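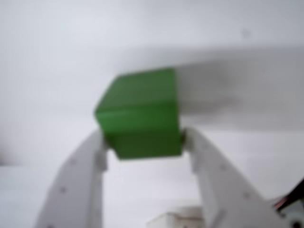 Odukoya

Jul 21, 2022

I worked for Skollari for a little under four years, most of it in the Cullville store. They sell running shoes, soccer cleats, track suits and a lot of socks. When I started there were 12 stores. By the time I left there were 25, and the head office had moved to Barstead, into a building next to the warehouse.

People ask me what changed as it grew, so I'm putting it down while I still remember it.

The first thing was the ordering. In the early days our manager picked the stock. She knew the high school played in maroon, so we carried maroon. After the move to Barstead, every store got the same delivery, sorted by size of store. We were a size C. One January we received 109 pairs of swim goggles. Cullville has one pool and it closes for the winter. They went on the clearance table and stayed there until spring.

The second thing was the shoe wall. It used to be arranged by sport, and then it was arranged by brand. I understand why they did it, the brands pay for that space. But a parent who comes in for kids' basketball shoes now has to walk past six sections to compare three pairs. I spent a lot of my shift walking with them.

Pay went up a little each year. The discount stayed the same. Schedules got worse — they came out of a program that didn't know the bus stopped running at nine.

Some of it was better. Returns used to take a phone call and a paper form in triplicate. Later you could scan the receipt and be done. The stock room got real shelving. We could look up a size in any other store and have it sent over, and customers liked that more than anything else we did.

I still shop there. Last month I bought trail shoes at the Barstead store, which is the biggest one, and the kid who helped me measured both my feet without being asked. We were trained to do that from day one and I'm glad they kept it.

The Cullville store is still open at 934 Main, same sign, new carpet. They've moved the socks to the back wall. I would have left them by the register.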